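Gripper pose jumps between planner and sim when an object is already grasped

wrist_offset
Simulated kitchen, two-arm mobile base, Divora as the planner and Jidov for perception. Everything runs in lockstep, one physics step per control tick. Grasp planning works. Once an object is in the fingers, the planner's estimate of where that object is drifts away from the simulator's ground truth, and the next plan is rejected for collision at the start state.

The object is a short cylinder, modeled as a convex hull. I attach it to the hand link on the tick where both finger contacts report true, then remove it from the world collision set. Start state is still flagged invalid in 15 out of 100 episodes. The rest run clean.
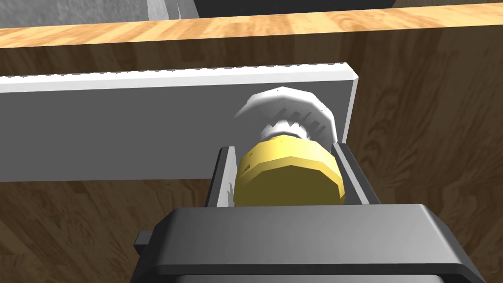
The rejections come in clusters. If the object is free of its neighbors when the fingers close, I have not seen a failure. If it is close to other geometry, the log gives a penetration of a few millimeters between the attached body and something static. I have raised the padding and lowered the padding. Neither changed the rate.

kestrel40
Post the attach code. My guess is you read the object pose from Jidov and the hand pose from the sim. Those are two clocks, even in lockstep, if perception publishes at the end of the tick.

wrist_offset
Both are read in the same callback. Jidov is fed ground-truth depth with no noise added. I logged the timestamps and they match.

kestrel40
Matching stamps tell you when the message was labeled. They say nothing about when the depth buffer was rendered. Render happens before the physics step in most setups, so your object pose is one step old while the joint state is current. With the fingers still closing, one step is enough to give you a few millimeters.

Ibsa Mersha
I don't think it's the clock. A stale pose would show up in free space too, and the original post says free space is fine. I would look at the contact solver. When the fingers squeeze something that is also touching a third body, the solver lets all of them overlap slightly to balance the forces. The sim tolerates that. The planner's collision checker doesn't.

Dump the contact pairs on the attach tick. If there are more than the two finger pairs, you have your answer.

kestrel40
A stale pose in free space wouldn't be flagged, there is nothing there to collide with. The error would be present and invisible. So that observation doesn't separate the two causes.

Ibsa Mersha
Fair. Then compare the attached transform with ground truth in the free-space episodes. If the offset is there as well, it's the clock.

wrist_offset
Did that. Free-space offset is zero to the precision I log. In the failing episodes the contact list has 3 or 4 pairs on the attach tick, never two. So it's solver overlap.

The same thing shows up further into the task, with nothing attached. Both arms go into the gap between two upright panels and the planner is asked for a joint retreat.
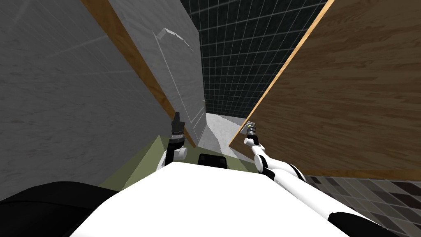 With the grippers near the panels, the start state is sometimes rejected for the right hand only. I had been treating this as a separate bug and had opened a ticket for it in February.

Napaporn Rojanasak
Don't merge those two yet. For the grasp case, the usual fix is to allow collision between the attached body and whatever it was touching at attach time, then drop that allowance after a short lift. Divora accepts per-pair entries, so this is one call on attach and one on release.

For the arms, check the hull of the hand mesh first. Convex decomposition at default settings fills in the space behind the fingers, and the hull ends up wider than the visible mesh. If left and right were exported separately they can decompose differently. That would explain a one-sided rejection better than the solver does.

kestrel40
Per-pair allowance hides real collisions during the lift. I'd project the start state out of penetration and plan from there.

Napaporn Rojanasak
Projection moves the hand while it is holding something. In a tight space it can push the object deeper into the neighbor. We ran it that way on the Okik stack and went back to pair allowances with a distance limit.

kestrel40
With a distance limit I can live with it. Without one, no.

wrist_offset
Edit, Apr 1, 2018: the pair allowance is in, limited to the first part of the lift. The grasp rejections are gone on the same 100 seeds. On the arms, Napaporn was right — the two hand meshes had different decomposition settings, and the right hull was thicker at the palm. I re-exported both with Dawber from one config. The retreat still fails now and then when the base is turned slightly at the start, so I'm leaving the ticket open.

Ibsa Mersha
Log the base yaw with those. Could be the retreat direction is fixed in the world frame.

Contact the moderators | Copyright of posts remains with their authors | Back to top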